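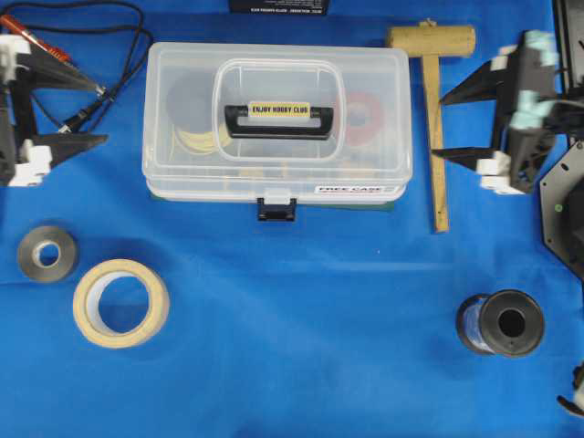 第三章 铺台与收纳

本章适用于 Jorlow 家庭手工台套装的日常铺设、取用和收工。安装台架请看第二章，已经装好台架又发现多出一颗螺丝的，也请看第二章。

3.1 动手之前

本章假定您有一块铺布、一只带提手的透明塑料收纳盒、一把木槌，以及一张肯让出来的桌子。前三样好办，第四样往往需要和家里人谈判，本手册不提供话术。

铺布的颜色不影响使用。编者偏爱鲜亮的蓝色，浅色木头放上去一眼就能看见，深色的小件也不至于装死。若您选了与零件同色的布，请预留相应的寻找时间。

收纳盒不限品牌。许多盒子是买别的东西时附赠的，盒身上还贴着“FREE CASE”之类的标签，提手上再印一行某某爱好俱乐部的名号。标签不必撕。撕了会留胶，胶会粘灰，灰会让您想买一个新盒子，新盒子上还有标签。

注意：透明盒的好处是不开盖便能看个大概，坏处是别人也能看个大概。磨砂质地的盒壁介于二者之间，看得出有一个红圈，看不出红圈是干什么用的。

3.2 铺布

1. 清空桌面。“清空”指桌上没有东西，把东西推到桌子另一头属于“搬迁”，请继续。

2. 用干布擦一遍桌面。有水渍的等它干透。铺布盖得住水渍，盖不住后来长出来的霉点。

3. 抓住铺布的两个角，轻轻一抖，让布落在桌上。初学者往往希望一次到位，像餐厅服务员那样。餐厅服务员也练过。

4. 从中间向四周抚平。先处理大褶，再处理小褶，处理到心平气和为止。

5. 检查四边的垂落长度。有孩子或猫的家庭，请把垂下来的部分折到布下压好。二者对垂落物的兴趣相当，拉力也相当。

说明：布面留几道浅褶、几条斜纹，不影响任何操作。折叠存放的布中间通常会有一道横向折痕，铺多少次都在。有读者来信询问能否熨掉。能，下次折起来它就回来了。

小心：不要在铺好的布上直接熨烫。布下面是桌子。

小心：不要用图钉或钉子固定铺布。需要防滑时，在布下垫一层防滑网，裁得比布每边小一指宽。

3.3 摆放

铺好布之后，人会有一种把所有工具都拿出来的冲动。请克制。台面是用来干活的，展览另有场所。

1. 收纳盒放在台面靠里的一侧，搭扣朝向自己。搭扣朝里的摆法，每次开盒都要把手绕过去，一个下午下来您会对这只盒子产生看法。

2. 提手放平，落进盒盖中间的凹槽。提手立着的盒子上面放不稳东西，却总有人要放。

3. 木槌放在盒子右侧，竖着摆，槌头朝远处，槌柄朝自己。左撇子请左右对调，本章以下各处同样处理，恕不一一道歉。

4. 盒子前方留出一块空地作操作区，至少能平放两只摊开的手。以您自己的手为准，不要借别人的。

5. 饮料放到另一张桌子上。没有另一张桌子的，喝完再开始。

警告：槌柄不得伸出台面边缘。伸出去的槌柄会被袖子钩到，随后整把木槌以槌头先着地的方式离开台面，而编者的拖鞋通常就在那里。

3.4 开盒与取物

1. 一只手按住盒盖，另一只手的拇指从下往上拨开搭扣。听到“嗒”的一声即可，不必继续用力，塑料没有得罪您。

2. 双手扶盖的两侧，慢慢掀开。盒盖若发紧，先看看有没有胶带头或绳头夹在盖缝里。十次里有九次是它，剩下一次是您把盒子拿倒了。

3. 先取压在上面的，再取下面的。成卷的胶带和绳线喜欢趴在圆片类零件身上，硬抽下面的，上面的会跟着出来散步。

4. 取出的东西按使用顺序从左到右摆在操作区里。用完一件，放回一件。做不到的，至少放回盒子附近。

5. 取完后把盒盖合上，搭扣可以不扣。敞着的盒子会收集木屑、线头和饼干渣，收集得比您认真。

注意：提盒子之前必须扣好搭扣。这一句在本手册中出现了 3 次，编写组认为还是少了。Valdis Juška 试用时只读了第一次，随后花了一个晚上在沙发底下找零件。

3.5 使用木槌

木槌用来敲合榫头、压紧嵌件，以及让一切差一点点就到位的东西到位。它不用来敲钉子。钉子请用铁锤，核桃请用核桃夹。

1. 使用前检查槌头。握住槌柄轻轻晃动，槌头应纹丝不动。连接处装有金属件的，看一眼有没有松脱或翘起。

2. 握在槌柄靠后的三分之一处。握得太靠前，等于拿着一块木头拍，费劲且不好看。

3. 在工件上垫一块碎布或薄木片，再敲。您不垫，工件会替您记住这次决定。

4. 先轻敲两下试位置，确认对正后再加力。敲三下仍不动的，停下来看看是不是装反了。装反的东西敲得越紧，后面的事情越有意思。

5. 敲击时，收纳盒应移到操作区以外，盒盖合上。震动会让盒里的小件重新分配座位。

小心：槌头松动时立即停用，不得用胶带缠一缠了事。胶带缠过的槌头看起来非常牢固，这正是它危险的地方。

说明：晚上九点以后敲击，请在铺布下加垫一块厚毛毡。毛毡减得了声音，减不了楼下邻居的想象力，最好还是改在星期五下午做。

3.6 收工

本节的翻阅率历来是全书最低。编写组考虑过把它印在第一页，后来考虑到销量，没有印。

1. 把工件移走，放到不会被坐到的地方。

2. 检查操作区，将小件逐一放回盒内。圆片类贴着一侧平放，环形件放在另一侧，胶带、绳线绕好再放。绕不好的绳线请用纸条束住，不要塞进去再迅速合盖。它会等您。

3. 重的放下层，轻的放上层。下层托盘若是有色的，透明小件不要直接丢进去，下回您会以为它不见了，再买一份，然后拥有两份。

4. 合盖，先对齐四角，再扣搭扣。扣不上时打开重理，不要坐在上面。

5. 提手翻起，轻提离台面一掌高，确认搭扣没有弹开，再正式提走。

6. 木槌用干布擦净，挂起或平放。不要靠在暖气旁边，木头干过了头会开裂，槌头也容易松。

7. 铺布从四角向中间收拢，木屑兜在里面，端到室外抖净。抖之前请回想一下第 2 步是否真的做完了。抖进草丛里的零件，保修不包含。

8. 布折好，与收纳盒放在同一处。分开放的结果是下次找到盒子找不到布，再下次反过来。

3.7 常见情况

布总是往一边滑。
检查防滑网是否铺了，再检查桌子是否平。两者都没有问题的，检查是谁在另一头拽。

盒盖合上后一角翘起。
多半是里面的东西摆高了。把成卷的材料放平，不要竖着塞。仍然翘起的，看看合页处有没有碎屑。

提手放不进凹槽。
凹槽里有东西，通常是胶粒或一小段线。用棉签清理，不要用刀尖挑。

搭扣变松。
塑料搭扣用久了会松。可暂时在盒身外套一根宽橡皮筋，同时向 Turness 配件部索取替换搭扣，配件号 2505。报号时请不要把 1771 一起报过去，那是防滑网，去年有人因此收到了一个搭扣和多得用不完的防滑网。

标签翘边。
压回去。又翘，再压回去。这是一种长期关系。

木槌找不到。
看看是不是在铺布底下。不要问它是怎么进去的。

3.8 保养

铺布用冷水手洗，阴干。第一次洗请单独洗，颜色鲜亮的布对白衬衫一向很大方。

收纳盒用温水加少许中性洗涤剂擦拭，不要泡，不要进洗碗机，不要用酒精擦有印字的标签，除非您就是想让它消失。磨砂盒壁擦不到玻璃那么亮，擦到手酸也一样，请适时放弃。

木槌每年五月上一次薄薄的木蜡油，抹匀，擦去多余的，晾过一夜再用。没晾透就用的，槌柄会从手里滑出去，去向参见 3.3 节的警告。

本章文字由 Ľubica Doležal 编写，Paora Hoani 逐步试做。他对 3.2 节第 4 步中“心平气和”的标准有不同意见，编写组予以保留。

台架高度调节见第四章，配件总表见第 131 页。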